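**Folding cell, Mernora site — progress to end of March**

Work this period went on the set-up and upkeep of the two-arm cell. No new garment types were added. The spend remains within the maintenance line agreed with Trenoris.

Both arms were re-zeroed and the joint offsets written back to the controller. The right gripper had developed 3 mm of play at the fingertips, traced to a worn bracket. The bracket was replaced and the play is no longer measurable. Finger screws on both sides are now checked every 30 hours of running. 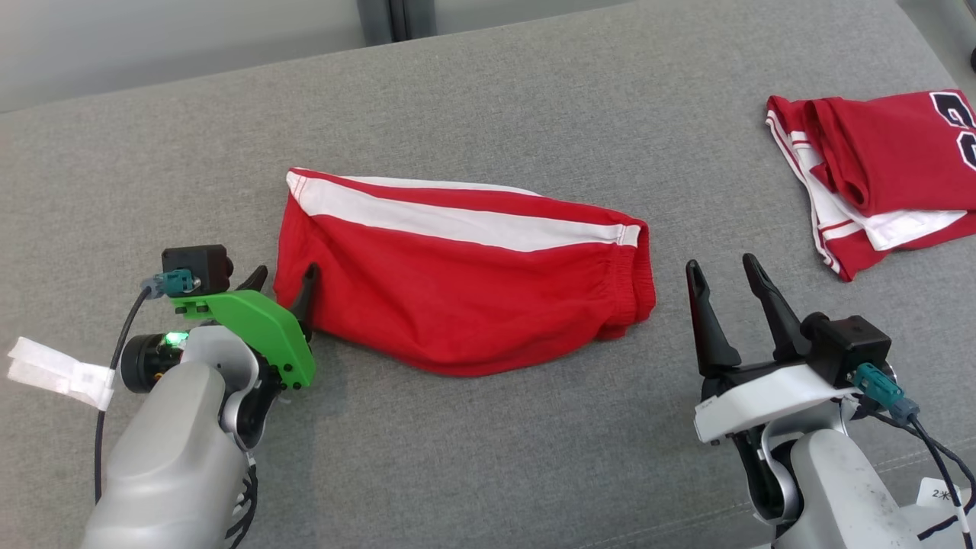
Cable routing took longer than planned. Dirnus supplied the wrist camera leads with little spare length, and two were changed after intermittent dropouts. Each lead now leaves the wrist with a free loop — the left one curves down outside the silver housing from its teal plug — so that the connector carries no load when the arm turns. Labels have been put on the cables at both arms. Grip settings for waistbands and open leg ends, as on the red shorts, are held in separate files, and only the waistband file was altered.

After the changes the cell ran 47 test folds. Stoppages were logged by cause, and none was put down to a camera lead.

Outstanding items:

- spare finger sets, on order from Kasprzak, delivery up to 26 days
- repeat of the camera-to-arm calibration once the fingers are fitted
- written procedure for changing a bracket, in draft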